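Tendlow Grill, Mikholm: steady cooking and a short menu that mostly works

Last updated: 25 Dec 2024

The Tendlow Grill sits on the corner of Bang Street, two doors down from the old hardware store. It opened in February, and I waited until the place had settled in before writing anything. I have now eaten there three times: two dinners and one weekday lunch.

The room seats 90, which is large for Mikholm. On both evenings it was a little over half full. The booths along the back wall are the best seats. The small tables by the door get a draft every time somebody comes in, and the host will move you if you ask.

The menu fits on one page. I started with the onion soup, which had a good dark broth and a thick lid of cheese. It could have used less salt. The fried pickles came out hot and crisp, with a plain buttermilk dip on the side. An order is enough for two people. 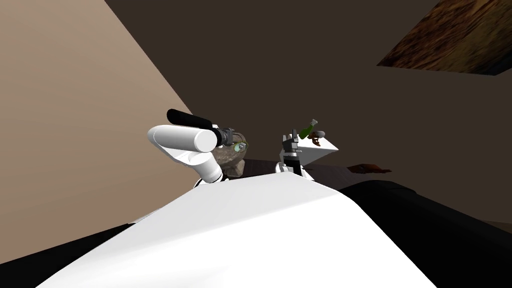

Mattes Brandes
Restaurant reviewer

For a main course, get the pork chop. It is cut thick, grilled over wood, and served with stewed apples and a scoop of mashed potatoes. Mine was cooked right both times I ordered it. The half chicken was also good, though the skin under the wing had gone soft by the time it reached the table.

The burger is the weak spot. The meat was fine, but the bun was too big and fell apart on the bottom. My guest had the trout, which was fresh and simply done with butter and lemon. She finished it and then ate most of my fries.

Owner Ulises Jara runs the kitchen himself most nights. He cooked at the Gotamov Hotel before this, and the gravy on the lunch meatloaf is the one he made there. It comes with green beans and a roll. Lunch is quicker than dinner — I was in and out within the hour — and the meatloaf is the best value in the building.

Service was friendly on all three visits. On the second one we had a long wait between the soup and the main course, and our server came by to tell us the kitchen was behind before we had to ask. Water glasses stayed full.

Desserts are limited to pie and ice cream. The cherry pie had a good crust and a filling that was tart enough. The pecan was too sweet for me. Coffee is strong and refills are free.

Parking is in the lot behind the building, with the entrance on the side street. The Grill is closed Mondays. Reservations are taken by phone only, and you will want one for a Friday.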